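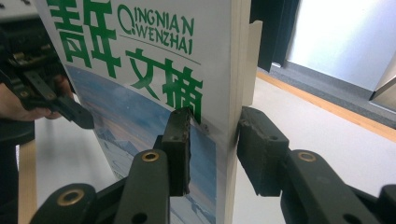
Qingnian Wenzhai, green title and snowy mountains on the cover.

About Ulton Reading Room

We're a small magazine library in Luvundale, up the stairs at 601 Trevor Street. Started with 5 boxes of back issues and one shelf – now we keep 1,000 magazines in eleven languages, plus a wall of newspapers that never stays in order.

What we do: collect, sort, lend. Mostly general interest stuff. Digests, travel, cooking, science for kids, a bit of knitting. The Chinese shelf is the busiest, then Spanish, then Polish. Qingnian Wenzhai sits with the other Chinese digests, left of the window. Please put it back there and not with the travel magazines, mountains or no mountains.

Shelving is by language first, then title, then year. Spines out. Newest issue goes on the right. If your not sure where something goes, leave it on the cart by the door and we'll get to it in the evening.

Borrowing is free. Take up to three at a time, keep them two weeks, longer if you ask. Card sign-up takes a minute – bring anything with your address on it. Guests staying at the Citotel across the road can read here but not borrow, sorry.

Donations yes please, but call first. We get some 200 issues a month and the back room is small. No water damage, no missing covers. Loose pages we can tape.

Every February we pull duplicates and sell them off the long table, cheap. Money goes on subscriptions and tape. Lots of tape.

Open from 10 a.m. Closed for lunch, usally back by 2. Ring the bell if the door sticks.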